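Prinley Employment Rights Service
Progress report to the Skoner Fund
Period covered: April to September

1. Purpose of the grant

The grant supports advice and representation for health and care staff who have been refused allowances due to them under their contracts or by law. Most enquiries this period concerned night work, standby time and payments for handling hazardous materials.

2. Casework

The service answered 2,221 enquiries in the six months. Of these, 100 were opened as full cases and 20 went forward to a tribunal hearing. Five are now under appeal, all on the same point: whether an employer may withdraw a standby allowance by notice when it has been paid without a break for several years.

The lead appeal comes from staff at the Holis nursing home. The tribunal accepted that the allowance had become part of their contracts but limited back pay to two years. Both sides have appealed. We have asked for the remaining four cases to be held until that ruling is given, and the employers have agreed.

3. Spending

Spending is within budget, apart from expert fees. The underspend on travel - most hearings were held by video - has been moved to cover these, as agreed with the Fund in June.

4. Difficulties

Case files from the former Thomas Street office arrived in poor order and two limitation dates had to be checked again from the original letters. No claim was lost. Waiting times for a first appointment rose to three weeks in August and have since come down to nine working days.

5. Outreach

Evening advice sessions continued at Thomas Street and at the Prinley office. The leaflet on hazard payments has been rewritten in plainer terms and is available in four languages.

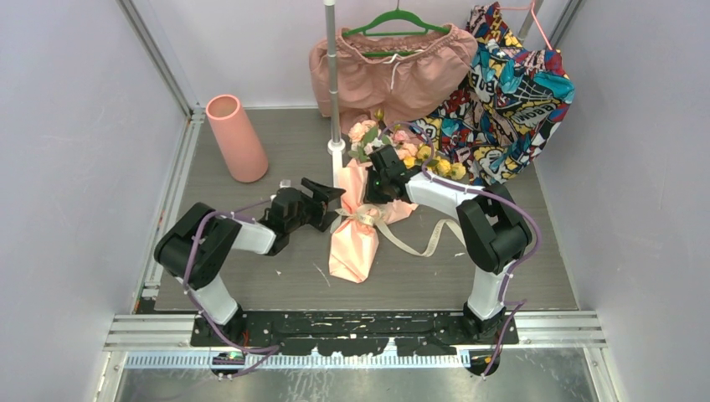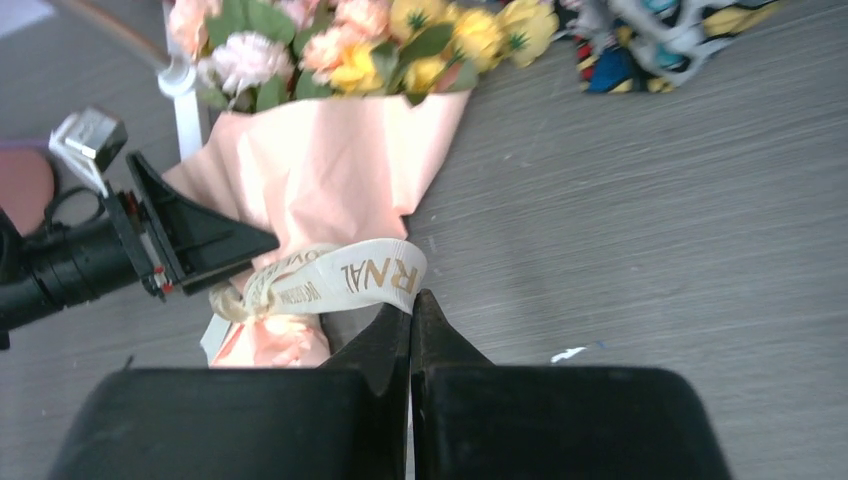 Bouquet in pink paper with a cream ribbon. 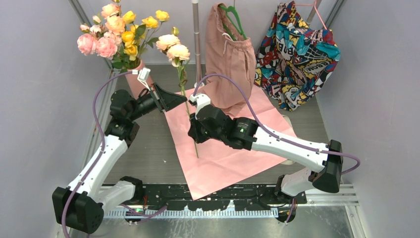
6. Plans for the next period

We expect the Holis appeal to be listed in the new year. A short guide to standby pay will be issued once the ruling is known. The Fund is asked to confirm by the end of November whether the unspent training money may be carried forward.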